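Kumarasinghe Workshop Notes
Last updated 2025-06-18

1/ Finished the pine table in May. Several people asked about the top, so I'm putting the build notes in one thread. It is a plank top, edge-glued, boards running the long way. No breadboard ends.

2/ The boards came from Undard, sold as furniture grade. One had a twist I couldn't plane out and went back. The replacement was slightly yellower than the rest and has since evened out.

3/ Thickness after planing: 21 mm. I would have preferred more, but the underside was rough and took several passes. At this thickness the top needs support from below, so there are 3 cross battens under it.

4/ Battens are screwed through slotted holes. Pine moves across the grain with the seasons. Fix it rigidly and it will cup, or a glue line will open.

5/ Glue was Grullau white, the ordinary interior type. Clamps above and below alternately, left overnight. Squeeze-out scraped off while rubbery. If you wipe it wet it gets into the grain and shows up later as pale patches under the finish.

6/ Sanding stopped at 200 grit. I tried going finer on an offcut and the oil sat on the surface and stayed tacky.

7/ Finish is Matix hardwax oil, two thin coats, buffed. It warms the color a good deal. If you want pine to stay white, use something else.

8/ Water rings: test an offcut before trusting any finish. I left a wet glass on mine for an evening. Faint mark, gone the next day. Hot mugs did worse and needed a light rub and a dab of oil.

9/ Total for timber, glue, oil and screws was $267. Clamps not included. The returned board was refunded, less delivery.

10/ Question from the replies: do the seams collect crumbs? Yes, a little. I eased the board edges before gluing, so there is a shallow line at each joint. A dry brush clears it. Next time I would leave the edges square and sand flush.

11/ Another one: does it dent? It's pine. A dropped spoon will mark it. Damp cloth and a warm iron lifts most small dents — bare wood only, before oiling.

12/ Oiled pine gets a thin coat once a year, applied along the boards and wiped off well before it sets. Plastic is easy on this kind of surface, so a clear bottle like the one with the green cap is no trouble, provided the base is dry when it's set down. The seams between the planks show well at this angle, and so does the honey tone. 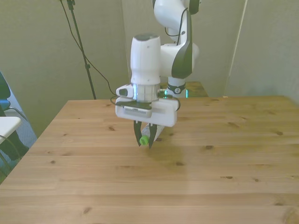 21 comments · 3 shares
Contact · © Kumarasinghe · Back to top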